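Zestemora Desktop Tower: Owner's Guide
Section 4. Fitting a Memory Module
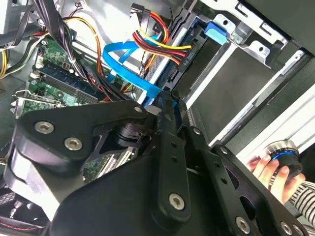
1. Shut down the computer, switch off the supply at the wall and remove the mains lead.

2. Touch an unpainted part of the chassis before handling any component.

3. Open both retaining clips on slot 2. Align the notch in the module with the key in the slot.

4. Press evenly on both ends until the clips close.

CAUTION: Do not use force. A module that will not seat is usually the wrong way round.

Note: Slot 2 must be filled before any other. Error code 3711 at start-up indicates an unsupported module; see page 18.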